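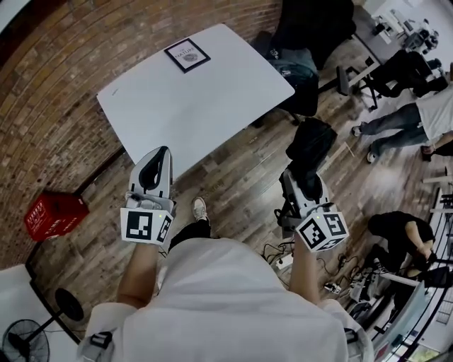
両手のグリッパと、それぞれに付いたマーカーキューブ

**左グリッパだけ軌跡が飛ぶ**

手持ちグリッパ2台で教示データを取っています。記録を再生すると、左手側の位置だけが1フレームで300 mmほど跳び、次のフレームで戻ります。899フレーム中3か所です。右は正常、キューブのランプは左右とも緑。ログにエラーはなし。この軌跡をアームに流したところ、速度超過で保護停止しました。どこから疑うべきでしょうか。

投稿:Rindska

---

**Tisero**

再起動で直りませんか。うちは直りました。

---

**Rafsan Weerasinghe**

平面マーカーの姿勢推定の反転を先に疑います。1面しか検出できていないフレームでは解が2つ出ることがあり、キューブ中心へのオフセットを掛けると位置まで跳びます。

- 該当フレームの検出面数と再投影誤差を出力する
- 1面のみのフレームは欠測扱いにする
- 左キューブのIDと面配置の定義を右と照合する

緑ランプは検出の成否とは別に考えてください。
実機に流す前に速度上限の検査を必ず入れること。1000 mm/sを超える区間があれば、そのファイルは再生しない設定にしています。

---

**Falleswood**

同じ症状の原因がID重複だったことがあります。印刷し直した面が1枚、右用でした。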